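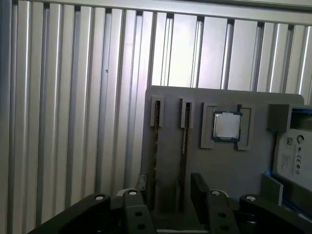
Taking the lid off: an afternoon at the Plidholm open day

Valter Lie would like it known that he did not choose the biscuits. Everything else at the Fosto workshop's open day in Plidholm, he says, can be blamed on him.

Lie has spent 11 years around industrial robots and the last 2 of them trying to get one to put a computer together. "My nephew can do it with a screwdriver and a video," he says. "He is 15. I try not to think about it."

The trick, so far as there is one, is the gray fixture. Every part has its own holder, so the arm knows where to go looking. The processor gets a square pocket. Memory gets a slot. "People come in and admire the robot," says Lie. "I want them to admire the pocket. We printed 31 versions of the pocket."

We had been promised a live run at two o'clock, and at twenty past Lie was still talking, with the ease of a man who has filled this sort of gap before. A woman in the second row asked whether it could fix her printer. He told her there were limits to science.

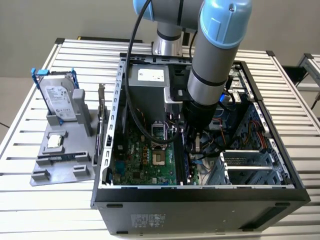 The arm over the open tower, with the parts fixture alongside.

Why an old desktop, and why on its side? "Gravity," he says. "Lying down, it's a bowl. You can drop things in a bowl." Memory is the part he dreads. It needs a firm push, and a firm push from a robot is a thing you want to have discussed beforehand. His colleague Ardeleanu sets the force limits and is, by Lie's account, a pessimist. "Very good quality in a colleague. Terrible at parties."

Thin cards are nearly as bad. 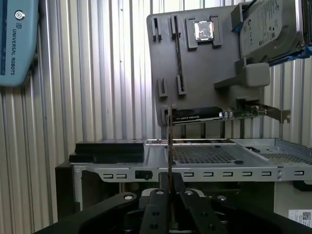
They bend, they tilt, and they look perfectly fine until the moment they meet the slot. Lie talks about a millimeter the way other people talk about an in-law.

I asked when all this would be in a factory. He looked at the biscuits for a while. Huda, the project's backer, would like an answer by May, and he'd rather they heard it first.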